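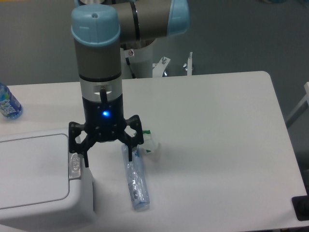
*White table, clear plastic bottle.*

October 24, 2024

Rang Pappas at nine about the Tranell repeat and was told the wholesaler had none and had no date. Same as last week. The other pharmacy on the highway has one box of the half strength, so I could double up for a fortnight if Dr Golar rewrites the script, and the half strength costs the same per box as the full. I asked why and the girl said that's how the manufacturer prices it. She has been asked before, by the sound of it.

Went through the receipts after breakfast. Since February I have paid $1,010 out of my own pocket for the one medicine, and that is with the subsidy. Last year over the same months it was less than half. It is the same tablet in the same blister. The only thing that has changed is the name of the company on the side of the box, which went from the old lot to Skurivura when they bought the rights. They put the price up in the first quarter and then the shortages started in the winter.

Halfdan Fogh came by at eleven with the letter he has been working on. It runs to four pages and I told him two would get read. He has the Skurivura annual report printed out and underlined. He wanted to put in the part about the executive bonuses. I said leave it for the second letter and stick to what happened here: when the price went up, when the boxes stopped coming, how many people signed. We are at 59 signatures, all from the district, all with a postcode. He crossed out most of page three while he drank his tea and was a bit short with me about it.

The department's reply to my August letter turned up in the afternoon mail. One paragraph. Supply is a commercial matter for the sponsor, and patients should talk to their prescriber. I have talked to my prescriber. She spends her lunch on the phone to pharmacies.

Urho Karppinen rang after that. His daughter looked up what the same tablets go for overseas and it was a bit under a third. He is thinking about ordering them in. I said he'd want to check the personal import rules first and he should not go off the label he's on without telling the clinic, because he had that bad turn when they switched him in autumn. He said he'd wait until his next appointment. I don't know that he will. He is down to 30 tablets and he's cutting them, and they aren't scored for cutting.

Told him about the meeting at the library. He can't drive at night so Halfdan will pick him up, if Halfdan is still talking to me.

Did some reading on the patent. As far as I can make out the original one ran out years ago and what they hold now is on the coating. The submission that went to the Senate inquiry says there are 3,764 people in the state on it. I would have guessed more. It isn't many to make a fuss with, and I suppose the company has worked that out as well.

Weather was warm, some wind late. Watered the tomatoes and moved the lemon pot out of the sun. Bins went out tonight, recycling week.

Tea was the last of the soup. Took the tablet at six with food. Nineteen left in the packet, plus the six in the travel case.

To do tomorrow: ring Dr Golar's rooms before ten about the half strength. Get Halfdan's two pages photocopied at the newsagent, both sides. Ask the MP's office again for a time, and get the name of whoever answers. Milk, stamps, batteries for the torch.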